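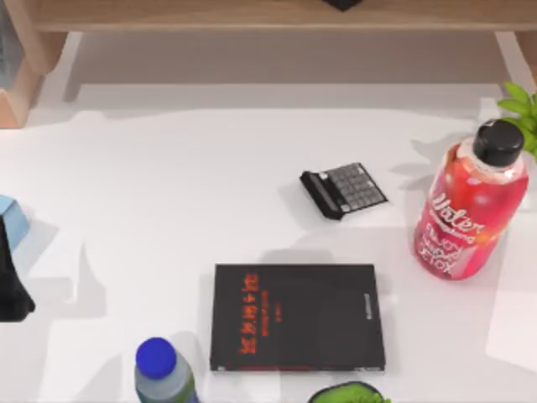 Section 2: Calibrating the Stonodeo Drum Controller

Complete this section before starting a song for the first time. Calibration matches the sound from your television to the notes shown on screen.

1. Turn on the console and wait for the main menu.
2. Press and hold the Sync button on the controller until the light stops blinking.
3. Select Options, then Audio and Video, then Calibrate.
4. Strike the red pad each time you hear a click. The test plays 8 clicks.
5. Read the delay value on the screen. If it is higher than 300 milliseconds, set the television to its game mode and repeat step 4.
6. Select Save.

Note: Songs purchased from the Mahawong store use the same calibration. Players who updated in December or later do not need to enter the value again for downloaded songs.

Note: A score of 98 percent or higher on the practice track indicates that the setting is correct. Lower scores may come from loose pads – see Section 4.

Caution: Do not connect more than 2 drum controllers to one receiver. Do not strike the pads with metal sticks. Damage of this kind is excluded from the Skerkby warranty.

To restore the factory setting, select Reset on the Calibrate screen and confirm.

Filed under: Music Games, Controllers, Setup
14 shares
Contact Support | © Skerkby | Back to top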